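Questions I get a lot

How do I order?
Email me with the name of the yarn and how many skeins you want. I write back with a total, you pay, I pack. There's no cart on this site and I'm in no hurry to build one (I tried once, in January, and lost two evenings to a shipping calculator).

What's the difference between Samonte and Girano?
Samonte is my sock yarn, wool with a bit of nylon, and it takes a beating. Girano is all wool, single ply, and so soft you'll want to sleep on it! Please don't make socks out of it. I did, and I had holes in both heels before spring.

Is 2 skeins enough for a shawl?
For most of my patterns, yes. The skeins are 800 yards together, and the big Cirkum shawl eats nearly all of it, so if you knit loosely get a third.

Will the color bleed?
The reds and the deep blue might. Cool water, a splash of vinegar, and don't wring it. Bandis in particular let go of a lot of pink the first time I washed it, but it settled down after that.

What do the numbers on the label mean?
Dye lots. If you have 3553 and buy more from 3764, they'll be close cousins and not twins. Alternate skeins every couple of rows and you won't see a line.
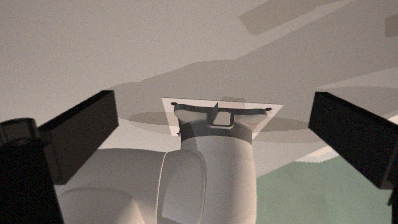
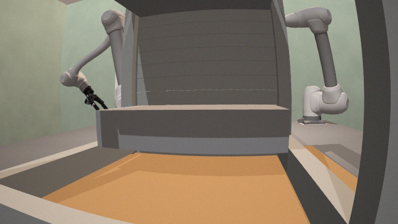 Can I return yarn?
Sure, if it's still in the skein. Once you've wound it into a ball it's yours, sorry.

Who wrote the Cirkum pattern?
Gert Le Roux, and all questions about row 41 should go to Gert. I only knit it. There's a fix for the border chart on the last page of the new PDF, so if yours is the old one, write me and I'll send it over.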